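Grirstead Fabric Covers: Set-up and Care Guide

Section 4. Preparing, Laying and Storing the Work Surface Cover

4.1 Before You Begin

This section applies to all Grirstead flat covers in the Benar and Drondden ranges. It explains how to prepare a new cover, how to lay it on a bench or table, and how to clean and store it. Fitted covers with elastic corners are treated in Section 5.

Read the whole section before opening the package. A cover that has been washed or cut cannot be exchanged.

You will need the following:

- the cover, in its original wrapping
- a tape measure
- a soft brush or a vacuum cleaner with an upholstery head
- a steam iron or hand steamer
- a clean cotton pressing cloth
- the set of edge clips supplied with the cover

CAUTION: Do not use a knife to open the wrapping. The fabric lies directly beneath the film and is easily cut. Pull the tear strip on the short side of the package.

4.2 Checking the Size

1. Measure the length and width of the work surface at the widest points. Include any rounded corners or raised lip.

2. Decide how far the cover is to hang over each side. A hang of 200 mm is suitable for most benches. For a bench at which people will be seated, a shorter hang is more comfortable.

3. Add twice the hang to both the length and the width. Compare the result with the size printed on the package label.

4. If the cover is more than 39 mm short in either direction, return it unopened to the supplier. A cover that is too small will creep toward the center of the bench and cannot be held by the clips.

Note: New covers may shrink slightly at the first wash. The size on the label allows for this.

4.3 Unfolding and Inspecting

1. Sweep the floor on all sides of the bench. Grit picked up by the hem will later be carried onto the work surface.

2. Place the folded cover at one end of the bench with the label facing up.

3. Open the cover one fold at a time along the length of the bench, and then across the width. Do not shake it out. Shaking stretches the hem and spreads lint.

4. Inspect the weave in good light. Look along the surface from a low angle as well as from directly above. Faint lines from folding are normal in a new cover. A broken thread, a hole or a loose hem is a fault and should be reported before the cover is used.

5. Look for small specks of lint or dust, and lift them with the brush. Work in the direction of the weave.
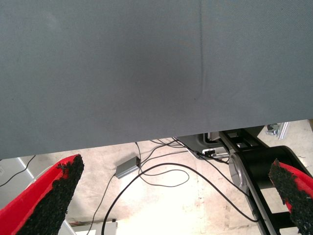

Figure 4-1. Woven fabric with a faint vertical line. A concrete floor lies beyond the lower edge.

6. Turn the cover over and repeat the inspection on the back.

Note: The shade of a dark or medium fabric may seem to change from one part of the cover to another. This is usually caused by the angle of the light. To check for a true difference in color, fold one part over the other and compare them side by side.

4.4 Removing Fold Lines

Fold lines will relax without treatment if the cover is left flat. Steam may be used when the cover is needed sooner or when the lines interfere with the work.

1. Confirm that the bench can withstand heat and moisture. If there is any doubt, steam the cover on an ironing board.

2. Set the iron to the temperature shown on the care label. Allow it to reach full heat before using the steam control, to avoid spotting.

3. Lay the pressing cloth over the fold line.

4. Lower the iron onto the cloth, hold it for 2 seconds, and lift it. Move to the next part of the line and repeat. Do not slide the iron.

5. Leave the cover flat until it is cool and fully dry.

CAUTION: Do not place a hot iron directly on the fabric. Direct contact leaves a shiny mark that cannot be removed.

WARNING: Steam can cause severe burns. Keep hands and face clear of the steam outlet, and do not steam a cover that another person is holding.

4.5 Laying the Cover

1. Wipe the bench with a dry cloth. If a damp cloth has been used, allow the surface to dry before going further.

2. Center the cover by eye, with the finished side up.

3. Measure the hang on the two long sides. Adjust the cover until the measurements match. Repeat for the two short sides.

4. Smooth the fabric outward from the center with the flat of the hand. Use light pressure. Soft creases that remain after smoothing do not affect the life of the cover.

5. Fit the first clip at the middle of one long side, and the second directly opposite. Continue toward the corners, working on opposite sides in turn and leaving 400 mm between clips.

6. Fold each corner under in a single pleat and secure it with a clip.

7. Check that the hem does not touch the floor at any point.

CAUTION: The cover should be held flat but not stretched. If the weave looks bowed near a clip, release the clip, smooth the area and fit the clip again.

4.6 Daily Use

The cover is intended to soften the surface, reduce glare and keep small parts from rolling. It is not a heat mat or a cutting mat, and it does not protect the bench from liquids.

- Lift heavy articles into position. Do not drag them.
- Place a board under any article with sharp feet or a rough base.
- Keep open containers of oil, ink or dye off the cover.
- Brush the surface at the end of each day on which it has been used.
- Check the clips weekly and replace any that have lost their grip.

Dark covers show lint and pale dust more readily than light ones. Where this is a concern, the Benar range is also supplied in lighter shades.
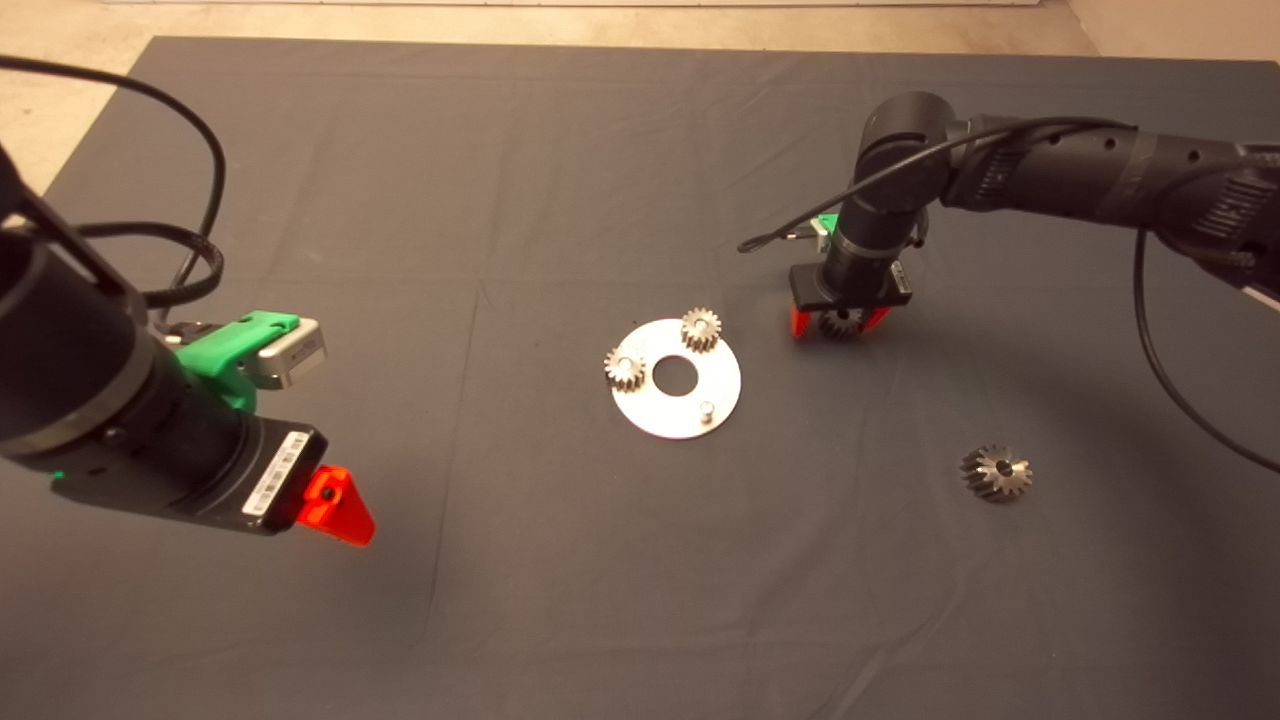
4.7 Cleaning

1. Remove all clips and brush both sides of the cover.

2. Treat any stain before washing. Blot the area with a white cloth and cool water, starting at the outside of the stain. Do not rub.

3. Wash the cover by itself in cool water on a gentle cycle, using a mild liquid detergent. Do not use bleach or fabric softener.

4. Remove the cover from the machine promptly at the end of the cycle.

5. Hang the cover over a wide rail, or lay it flat to dry. Keep it out of direct sunlight.

6. Press it if needed, as described in 4.4.

Note: Drondden covers have a denser weave and take longer to dry. Do not return a Drondden cover to the bench while the hem still feels cool to the touch.

4.8 Storage

Covers that will not be used for an extended period should be rolled. Use a cardboard tube at least as long as the shorter side of the cover, with the finished side of the fabric facing out. Tie the roll loosely with cotton tape and keep it in a dry place away from heating pipes.

If the cover must be folded, place acid-free tissue in each fold and refold it along different lines every June. Do not stack other articles on top of it.

4.9 Replacement Parts

Edge clips, cotton tape and storage tubes may be ordered through any Ó Néill supply counter. State the range, the size on the label and the color of the cover when ordering. Clips from other makers may have teeth that damage the hem and should not be used.

Section 4 last revised Thursday, September 10, 2020.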